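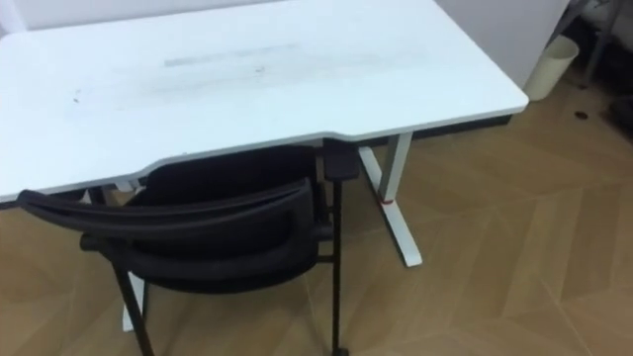
Project Report: Watching Jupiter's Bands With a Small Telescope

Ustyna Symonenko
Intro Planetary Science, final version, February 15, 2019

1. What I wanted to find out

Jupiter has dark belts and light zones. The belts move at different speeds from the zones and from each other. My question: can a student with a 70 mm refractor and a cheap planetary camera measure the difference in rotation between the equator and the higher latitudes? Professionals have done this forever, so no new science here. The point was to see how good the number gets with bad equipment.

Short version: equator yes, everything else sort of.

2. Background

Jupiter has no solid surface we can see, so there is more than one "day." Observers use three systems. System I is for the equatorial region, 9 hours 50 minutes and 30 seconds. System II is for the rest of the visible clouds, 9 hours 55 minutes and 41 seconds. System III comes from the radio signal and is tied to the magnetic field, so it's the one taken as the rotation of the inside of the planet.

Five minutes doesn't sound like much. But it adds up every rotation, and Jupiter turns more than twice in one of our days. A spot near the equator laps a spot at higher latitude in under two months. That's the thing I was trying to catch.

The colors: light zones are mostly high ammonia ice cloud. Belts are darker, cloud tops are lower or thinner there. What exactly makes the brown and red is still argued about. I didn't try to do anything with color, my camera is not good enough and Jupiter was low in the sky.

3. Equipment

- 70 mm refractor on the club's tracking mount
- Planetary camera, color, USB
- 2x Barlow
- Laptop with Plollel for capture and Stoltberg for stacking
- A Jendent red filter, used in the first month then dropped (image too dim)

Plollel writes a time stamp into each file. Check that the laptop clock is right!! Mine was off by 2 minutes for the first several nights and I had to go back and fix all of them by hand. Two minutes is more than a degree of longitude on Jupiter.

4. Observing

Started in September, which was already late. Jupiter was sinking into evening twilight and I had a short window after sunset before it got into the trees. By the end of the month it was basically soup. Picked up again in the new year when it came back in the morning sky. Cold, and low, but steadier air than I expected on a few of the mornings.

Each session went the same way:

Set up, let the scope cool off.
Focus on a moon, not on the planet. Much easier to judge.
Record short clips. Anything too long and the rotation smears the detail.
Write seeing and cloud in the log.
Repeat until clouds / sunrise / frozen.

Total was 239 clips. A lot are useless. I kept the bad ones in the count because throwing out clips before measuring felt like cheating, then the measuring step rejects them anyway if no feature can be found.

5. Measuring

Stacked each clip in Stoltberg, sharpened lightly. Then opened the result in Ene, which fits an ellipse to the planet's edge and gives latitude and longitude for wherever you click. The fit is the weak part. One side of Jupiter is slightly dimmer when we see it at an angle from the sun, and the program puts the edge too far in. I moved the ellipse by hand when it was obviously wrong.

For each usable picture I clicked on any dark spot or bright notch that I could find again in another picture. Each feature was clicked several times and averaged. That came to 1706 clicks, all in a spreadsheet (Appendix B). My wrist has opinions.

Then plot longitude against time for each feature. Straight line = steady drift. The slope gives the rotation period.

6. Results

Equatorial features: good. The dark projections on the south edge of the North Equatorial Belt were the easiest thing to follow, and their drift came out close to System I. Scatter around the line is a few degrees, bigger on the September nights when the planet was low.

Great Red Spot: also good. It's big and easy to center on. It moves slowly compared with System II and you can see that in the plot, the line is tilted and not flat. I didn't see any of the 90-day wobble that's in the literature but my coverage has a giant gap in the middle so I wouldn't.

North Temperate region: poor. Found features there on only a handful of mornings and I'm not confident they were the same ones from one morning to the next. The line through them does give a period longer than the equator's, which is the right direction. I would not bet on the value.

South polar region: nothing. Just gray.

7. Sources of error

Ellipse fit, see above. Probably the largest one.

Clock. Fixed, but the fix assumes the laptop was off by the same amount every night and I only checked it twice.

Feature identity. With the gap between the two observing runs I can't say that a spot in the second run is one from the first. So I treated the two runs separate and never drew a line across the gap, except for the Red Spot since there's only one of those.

Low altitude. The air acts like a prism and smears red and blue apart top to bottom. Should mostly hurt latitude and not longitude, but it softens everything. A corrector would help. Costs more than the camera.

Me. I knew what answer I was supposed to get. After the first set of clicks I shuffled the files and hid the dates, then remeasured part of the set. The results didnt move much, so that's reassuring.

8. What I'd change

Start in spring, when Jupiter is high and up all night. One summer of decent coverage would beat all of this.

Bigger scope. Even a modest step up would bring in the smaller ovals to the south, and those are what you need for the higher latitudes.

Observe the same longitude every few nights on purpose. I went out whenever it was clear and ended up with lots of coverage of one side of the planet and hardly any of the other.

Do the measuring as you go. I left nearly all of it for January and found the clock problem then, when I could have caught it the first week.

9. Conclusion

Difference between equatorial rotation and the Red Spot's latitude is measurable with a 70 mm telescope. The rest of the wind profile is not, at least not by me and not this season. Plots are in Appendix A, clicks in Appendix B, observing log in Appendix C (scanned, sorry about the handwritting).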